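# Looking after the little arm, part 3: the socket lever

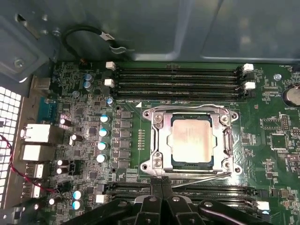
Bevthorpe, March

In the last part I wrote about the base and how I stopped it from walking across the bench. Now I come to the job which I was postponing for the whole summer, and that is teaching the arm to work at the socket lever of an old server board.

The lever is a thin bent rod. It lies along the side of the metal frame that holds the processor, and for a human hand it is nothing. You push it down a little, you move it sideways so it comes free of its hook, and you let it rise. For a gripper with two fingers those are three different problems – the tips have to arrive low enough to touch the rod, they must not touch the board, and they have to let go at the correct moment.

I start always with the wrist camera, before I move any joint. My routine is the same each morning. I switch on the controller, wait until the fans are calm, and look at the live picture with the arm parked. If the fingertips are not in the same place on the screen as in the reference picture from the day before, the camera mount has moved and there is no sense to continue. It is a small printed bracket with two screws, and it moves more often than I would like. I put a dot of nail varnish over each screw head, so I can see if it has turned. My neighbour Sofia Torres gave me the varnish. It is a very bright orange and I have now enough for several lifetimes.

After this I do the alignment. I use features that belong to the board, because the case itself is never in exactly the same position. On this one the memory slots are very convenient. They run straight across the board, they are empty, and the white latches at their ends are easy to find against the green. I line up the picture so the long edges of the slots are level, then I take the corner of the processor frame as my second point. The printing on the board is good for a check by eye. If I can read BATTERY1 under the coin cell at the right side, I know the focus is good enough and the light is not making a white spot on the metal.

The light cost me a complete weekend. The top of the processor is shiny, and so is the frame, and the bent plate of the frame behaves like a small mirror. With the lamp directly over the case, the software found the edge of the lever in a different place each time. I moved the lamp to the side and put baking paper in front of it. It looks terrible but the edge stays where it should.

Then comes the approach. I wrote to Natália Guerreiro, who has maintained arms at Norkavell for many years, and she told me to go down in two stages and to forget my beautiful curved path. So now the gripper comes from the lower side of the picture, over the second group of memory slots, and stops when the fingers are just short of the lever. There I wait. I look with my own eyes from the side, with a torch, and only then I allow the last movement at 3 per cent of full speed. It is very slow! You can drink half a cup of tea.

Some notes for my own memory, and maybe for someone who has the same Drusora gripper:

- Clean the fingertips with alcohol before each session. Dust from the cases collects there.
- Check the screws of the gripper body every 40 cycles. I use the short hex key, the long one makes me too strong.
- Do the zero position of the fingers again after every change of tips. I forgot it once and I bent a lever.
- Keep cables out of the path. There is a twisted red and black wire which crosses over the ports on the left, and I have told the arm to treat that full corner as forbidden.

The counter on the controller shows 1,121 cycles since I changed the finger pads. The old pads became smooth at 400, and then they started to slide on the rod. The new ones are of softer rubber from Chaiyaporn, bought in a long strip that I cut with a knife. I don't know yet how they will age. When I press my nail in, the mark goes away quickly, and I take this as a good sign.

What is still not solved is the force. The lever has a spring feeling, and the arm has no real sensor for it, only the current of the motor. I log the current in each attempt and look at the curve afterwards with my coffee. When it rises too early, a finger is pressing on the frame and not on the rod. I would like the program to stop by itself in this case, but my first try stopped it also for no reason, four times in one evening, and I switched it off again.

Next I will replace the wrist bearing, if the parcel comes. The old one makes a sound like a pepper mill when the arm turns to the left.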